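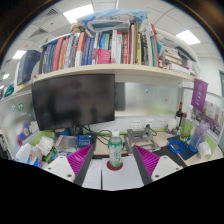

Why does a drink need its own little mat?

Home | Stories | How Things Work | Make It | Grown-ups

By Arnaldo Gouveia
September 8, 2023

I've got a confession. I used to think coasters were only for people with very posh tables. My aunt had a whole pile of them and she'd slide one under my glass before it had even landed! Then I got a desk of my own, with a bottle of cold tea on it most afternoons, and now I'm just as bad as she is.

So let's talk about drinks on desks. There's more going on than you might think.

Where the ring comes from

Take a bottle out of the fridge on a warm day and put it on the table. Wait a few minutes (have a biscuit) and then run your finger down the side. It's wet! But the lid is on tight, so has it leaked?

Nope. The water came out of the air. There's always a bit of water floating about in the air around us, much too small to see. We call it water vapour. When it bumps into something cold, like your bottle, it turns back into tiny drops. That's called condensation, and it's the same stuff that steams up the bathroom mirror.

The drops get fatter, run down the outside and make a puddle at the bottom. Lift the bottle up and there's your ring. On a pale wooden desk it can leave a mark, and on a sheet of paper it makes a wrinkly circle, usually right in the middle of your best drawing. A round coaster under the bottle catches the puddle first. Mine is dark red and I'm very fond of it.

Keep the wet stuff away from the plugs

Have a look at any busy desk and you'll find cables. They loop and cross and tie themselves in knots, and I'd love to know when they find the time. A screen needs one for its power and usually another for its picture, and then there's whatever you've plugged in to charge.
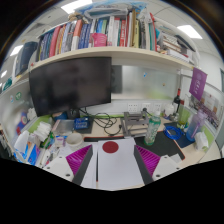 Cables and drinks don't get on. Tap water has tiny bits of minerals in it that let electricity travel through, and tea and juice are just as bad. If a spill gets inside a plug or a socket, the electricity can go where it shouldn't, and that's dangerous. So drinks go on one side and wires on the other, and lids go back on between sips. If something does spill near a plug, don't touch it. Shout for a grown-up.

Bottles with straws are handy too, as long as you remember that some of them still dribble when they tip over. I once lost a whole crossword that way. Keep the tissues close!

What a bottle's shape is up to

Next time you've got a plastic drink bottle, give it a proper look before you open it. Start with the cap. Run your thumbnail round the side and you'll probably feel lots of little ridges. Your fingers can push against those, so they don't slip when you twist.

Under the cap the bottle gets wider, and we call that part the shoulder (bottles have necks as well, which makes me laugh). Lots of them then go in a bit, like a waist. That gives your hand a good place to hold on.
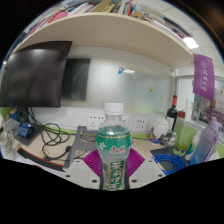 Plakance Junior | Issue 59 | page 14

The label has a job to do as well. It tells you what's inside, and the colours and pictures help you spot your favourite on a crowded shelf. You might see a flower, or a leaf, or a fancy gold line. And writing doesn't have to go from side to side! Chinese can be written from top to bottom, and that fits beautifully down a tall, thin bottle. Try writing your own name down a strip of paper, one letter under another, and wrap it round a bottle. Can you read it without turning your head?

Try it yourself: the puddle test

You'll need two bottles of water the same size, both with their lids on. Put one in the fridge overnight and leave the other in the kitchen. In the morning, dry them both with a tea towel and stand each one on a piece of kitchen paper. Come back after half an hour.

Which paper is wetter? Draw round the damp patch with a pencil so you can see how big it got. I did mine in July, when it was hot and sticky, and the cold bottle made a lovely big circle. On a dry winter's day you may hardly get one at all.

We use cookies to remember which pages you liked. Ask a grown-up before you press Accept.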